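Laundry corner in the second-floor lounge

The lounge at Tustergate has a new place for clean laundry left behind in the machines. Until now it went into a pile on the folding table, and by the end of the week there was no room left to fold anything. Ivana Barrientos has set up a corner near the sofa and asks everyone to use it from 17th July.

Unclaimed items go in the white plastic basket on top of the small wooden cabinet. Please check it before you ask at the front desk. Anything rolled and sorted goes in the small white box on the storage unit behind the cabinet — take what is yours and leave the rest rolled. Single cloths and dish towels can go in the basket with everything else.

Items stay out for 21 days. After that they are bagged and taken to the Koubek thrift store, with the first trip planned for early August. If you are going to be away longer, leave a note with Lautaro Paredes in the office and he will set your things aside.

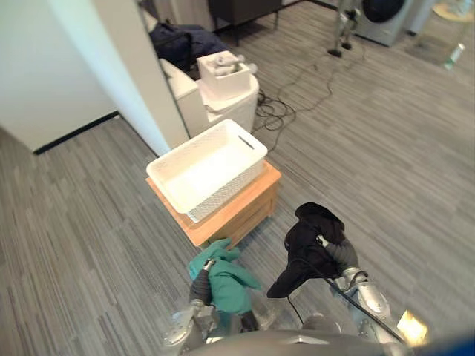 Dryer 2 out of service

The dryer closest to the door is waiting on a part from Drekstead. The other machines are working as usual.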